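How a Robot Learns in a Kitchen That Isn't There

A robot needs a lot of practice before it can pick things up without dropping them. Real practice is slow, and plates break. So the Vorngate team, led by Khanyisile Mathebula, uses a simulation: a kitchen made by a computer.

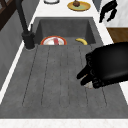 A simulated gripper over the drainboard. A plate and a banana are in the sink.

The team tested a simple question. Does a robot learn better if the kitchen changes between tries? One program, Jovow, practiced in the same kitchen every time. The other, Cuvura, got a kitchen where the food and dishes moved to new spots. Each program had 423 practice tries. Then both took a test of 30 tries in a kitchen they had never used.
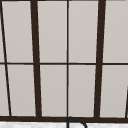
A computer kitchen only needs the parts that matter for the job. Every extra detail takes time to draw, and a window can be plain gray if the robot never has to open it.

Jovow passed 7 of its 30 test tries. Cuvura passed 21. Jovow had mostly learned where things were – Cuvura had learned how to look for them. The next test will use a real sink.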